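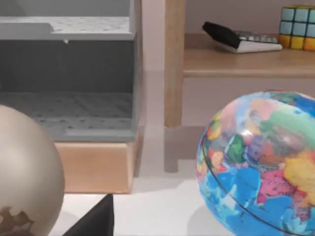 Fig. 1. Grey storage organiser, upper shelf and tray with small holes.

Section 4. Setting up the Priltura putting counter

Before you start, charge the counter fully. The battery is good for almost 2,000 putts. Charge it indoors only, with the cable from the box.

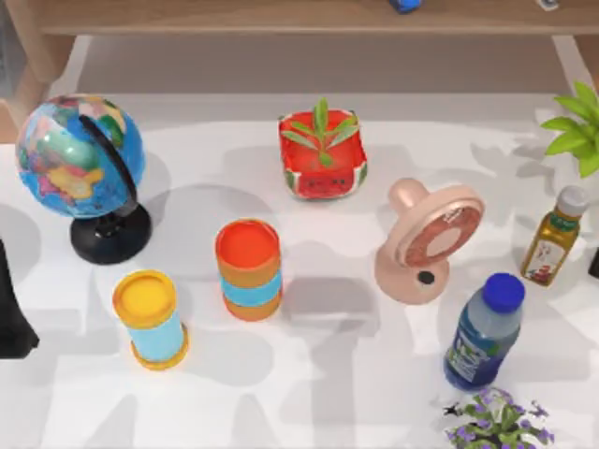 Semaan, technical writer, Radesell
Revised 16 February 2018

1. Press the side button until the green light comes on.
2. Enter the distance from ball to hole. The longest distance the counter accepts is 8 metres.
3. Hit one putt slowly. The counter must beep once. If it beeps twice, go to step 5.

Note: The counter does not record chips or bunker shots.

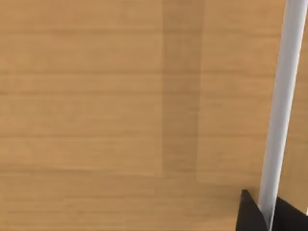

The counter must be levelled before the first round of practice, and again if you change the ball size. Switch it on and lay it face up on a flat table. If the table top is wood with the grain running from left to right, like the one shown, you can set the long side of the counter parallel to the grain lines. Hold the side button and do not touch the table until the light stops flashing.

4. Put the counter behind the hole, with the lens towards the ball.
5. If you hear two beeps, clean the lens with a dry cloth and repeat step 3.

Caution: Do not stand between the ball and the lens. Never hit full shots towards the counter. Damage from a full shot is not covered by the guarantee. 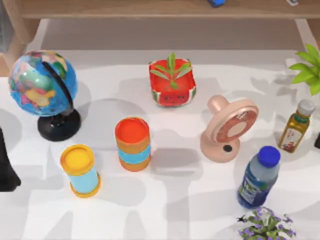
Fig. 4. White table with desk globe and red planter.

6. To save your results, press the side button twice. Error 94 means the memory is full. Delete the old rounds and press again.

Owners of the Jodport model should follow Section 5 for steps 4 to 6.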